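### 3.2 Shared workspaces and the division of upkeep

Office cleaning contracts in the Sirkbridge district cover floors, restrooms and waste. Desks, shelves and window ledges are left to the people who use them. We asked 321 office workers at 2 sites how often they dusted their own area, and whether the task was assigned or informal.

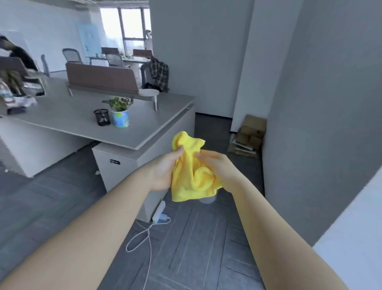
Replies were grouped by lease type. Workers with a fixed desk reported dusting more often than those who shared one, even where the lease assigned the task to the whole floor. The gap was widest in October, after the contract hours at Lalport were reduced.

Personal items also played a part. Respondents who kept pen holders, plants or similar objects at the window tended to treat that stretch of ledge as their own.
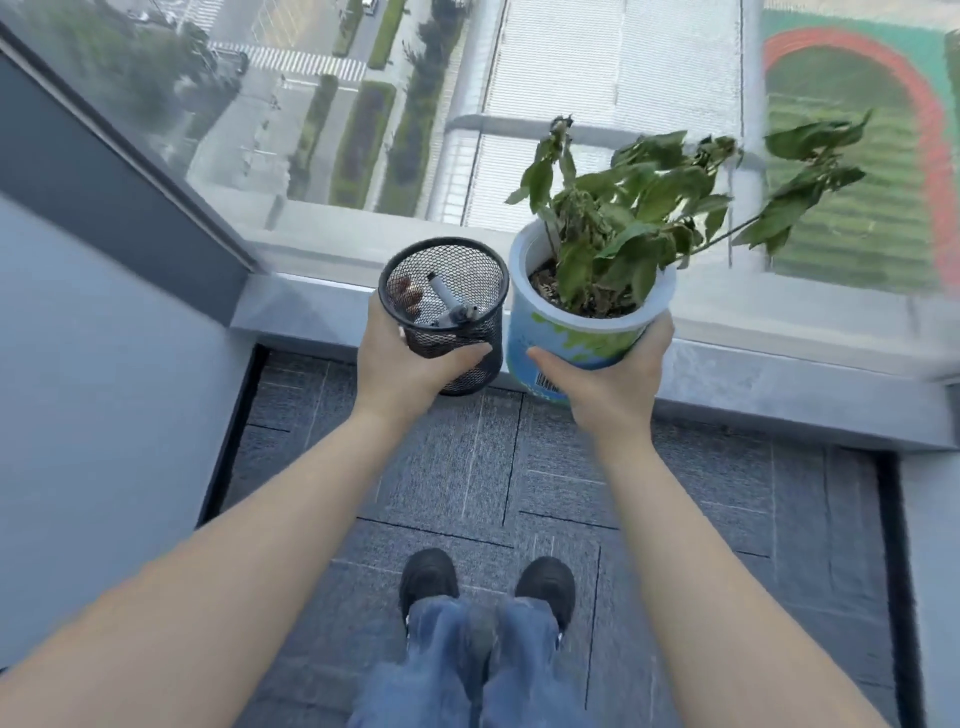

### 3.3 Limits of self-reported cleaning

Survey answers on household and office chores are known to run high. Diary entries were therefore collected from around 200 respondents and compared with the survey replies.

Figure 4. Window ledge with cleaning cloth.
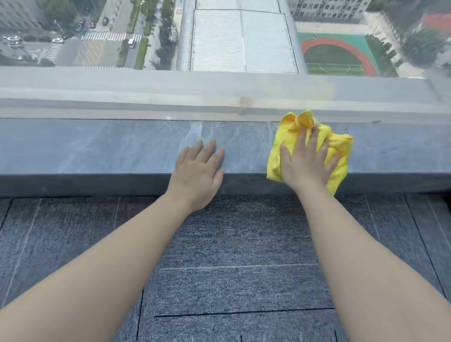

Saimi Kettunen, commenting on a draft of this section, held that diaries carry a bias of their own, as keeping one may prompt people to clean. We accept the point and report both measures.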